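3 min read

Our project, which we named Clalent, set out to show a two-finger hand how to handle a slice of bread by driving it ourselves from across the room. We figured bread would be easy – it was not! We recorded 400 tries between July and the end of the term, and it took me about 20 before I stopped squeezing too hard.
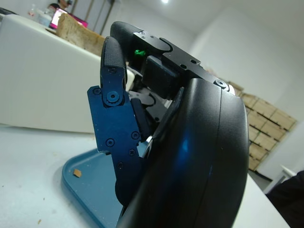

Settimio Valentini felt we should slow down near the bread, and that the hand would only ever be as patient as whoever was driving it. We went back and redid 10 of the fastest runs.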